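Visit report: Jaltitell open day, Denine
5 March 2026

Jaltitell is a simulation package for household mobile manipulators. It is sold by Hudec in two forms: a workstation license, and a hosted service billed by the episode. We have been comparing tools of this type since February, and the open day at the Denine office was the first chance to see it run outside a sales call.

The morning session was a product briefing. Hudec ships 43 furnished interiors with the base package. Each can be loaded as built or with loose objects scattered by a randomizer, which draws from a common object library and takes a seed value. Robot models are imported as a standard description file plus a short config for cameras and contact settings. Konico supplies the physics engine under a separate agreement, and its license terms have to be signed on their own paperwork. Our legal group will want to see those before anything else.

The demonstration that followed used a dining room with a yellow table. The task family was tabletop approach and grasp, run with the view from the robot's head camera. The two black fingertips held position over the space between the tabletop and a light blue book, clear of both.

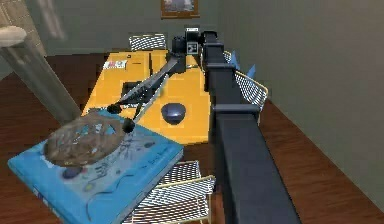 A remark from another visitor was that fingertip clearance means little until the contact parameters are published, and that two vendors can show the same approach and get very different grasps from it. The presenter's answer was that default friction and stiffness values are in the config file and can be edited, but that Hudec does not publish a comparison against hardware. The same visitor asked whether one was planned. No date was given.

I asked about rendering load. On the workstation license, a single GPU is said to carry 8 parallel environments at full camera resolution. Physics-only runs go higher, but the figure depends on the object count and no number was offered. The hosted service takes jobs in blocks of 1,000 episodes, with logs kept for 30 days unless the customer pays for storage. Partial blocks are billed as full ones.

The afternoon was given to navigation. A hallway from the same home was loaded and the planner settings were gone through on a second monitor.

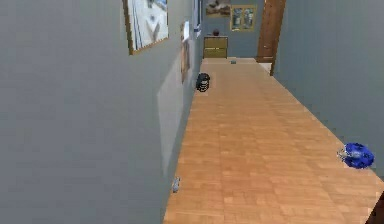 Our main interest in the navigation module is how it treats low obstacles, as our own base has a lidar plane well above floor level and misses anything short. Jaltitell can produce a ground-truth occupancy map at any height the user sets, and the difference between two such maps can be exported as a test set. The hallway was a fair case for this. A small black object with white bands stood on the parquet by the left wall, and a crumpled blue thing lay nearer on the opposite side, so a path down the middle has to allow for both at different depths. Soft items are a weak point in the current release: they are treated as rigid bodies unless the cloth option is bought, and the cloth option is not available on the hosted service. Door joints are included in the base package, with hinge limits set per door.

Documentation is adequate. The install guide covers one operating system version only. The sensor chapter is good and gives noise models with their equations. The chapter on importing a custom gripper is roughly half finished, and support pointed us to a sample project in place of it.

Open items for our side: obtain the Konico terms, request a trial key for the workstation license, and run our own base model through the low-obstacle test at lidar height and at floor height. Pricing was handed out on paper and is filed with the quotation folder.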